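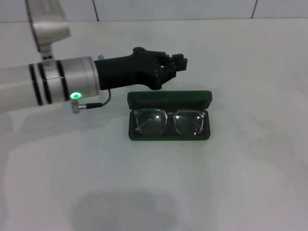 OK, thread time! I have spent the whole fall reading about the history of eyeglasses and I need to tell someone about it before I burst.

First thing. Glasses used to sit on your face by pure hope. Early pairs were two lenses joined in the middle, and you either held them up or pinched them onto your nose. Side arms that reach the ears only caught on in the 1700s. Centuries of pinching!

My favorite find so far is a little trade notebook kept by a lens grinder in Rindarberg, started in 1817. It's 38 pages, mostly orders and complaints. One customer sent the same pair back 2 times for being "too loud on the nose." I love this customer.

The notebook is on display at the Bielecka reading room, upstairs past the map cabinets. They let you turn the pages yourself if your hands are clean. I stayed until closing and missed my bus and did not care one bit.

Bifocals next! People cut two lenses in half and stuck the halves together in one rim, far vision on top, reading on the bottom. You can still find old pairs with the line straight across. So simple, and it must have felt like magic the first time you looked down at a page.

Cases deserve their own thread (I may do it, don't tempt me). The oldest ones I've gotten to handle were stiff little tubes you slid the glasses into from one end. Then you get the hinged kind that snaps shut, and that snap is one of the best small sounds in the world.

Someone asked what I wear. Plain round frames, strong prescription, and I turned 40 in August so yes, reading glasses are now part of my life too. I keep them in the kitchen. I read in the living room. You see the problem.

If you have a grandparent's old pair in a drawer, go look at the inside of the arms tonight. There's often tiny lettering in there, and I want to hear what yours says!!

More from this account
Umimley flea market finds, part one
Why I gave up on contact lenses
The Weltex catalog and its wonderful drawings
A short thread about magnifying glasses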